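Progress report to the Lamier Fund
Project: Household and shop-floor chores by two-arm machines
Prepared by Marianna Krawczyk, Sernthorpe workshop
10/11/21

Dear colleagues,

This is our second report. In the first one we promised to answer a simple question: which small chores can a pair of arms do today without a person standing next to them? We can now give a partial answer. I have tried to write down also the things which go slowly.

Work since May

We have stopped the towel folding for the moment. The arms could fold a towel when it was laid flat for them, but taking one from a pile was too difficult, and the partner shop in Udden told us that laying the towels flat is most of the work anyway. We moved the hours to sorting and tidying, which the shop asked for from the beginning. They have seasonal goods coming back from the shelves mixed together, and at home the same chore is called picking up the toys.

For sorting we use small Halloween pieces: skulls, purple bones and orange pieces, spread over a table, with plastic baskets to collect them. The shapes are uneven and they do not lie the same way twice. A run is 35 pieces at most, and we have recorded 200 runs for this period. The plan says 800 by the end of the second year, so we must go faster in winter.

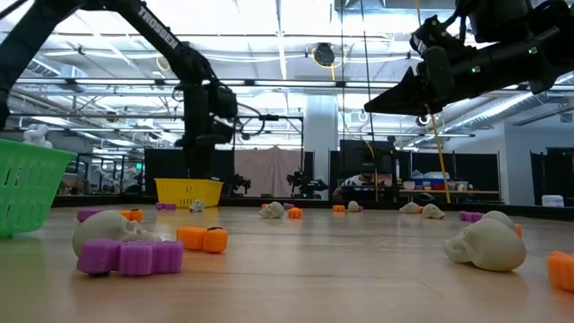 Echevarría wrote in the margin of my draft that a shop assistant would clear such a table in one minute and then go and serve a customer, and asked why the fund should pay for something slower. I think the question is fair and I leave it in the report. My answer is that we do not compare speed yet. The shop in Udden does this sorting after closing, when a slow machine disturbs no one, but only if it does not need to be watched.

And it still needs to be watched. In more than five runs out of ten a person had to help at least once. The usual reasons are a piece pushed away by the fingers before they close, and two pieces taken together. The purple bones are the worst, because they are flat when they lie down and the fingers have little to hold.

Money and equipment

Spending is within the plan. We ask to move the part of the budget reserved for textiles to spare fingers, which wear out quicker than we expected.

Next period

We will try the sorting with real returned goods from Udden, first in our own workshop. The towels come back in spring if the hours allow it. I would be glad to receive your remarks on the change of budget before we order the parts.

With kind regards,
Marianna Krawczyk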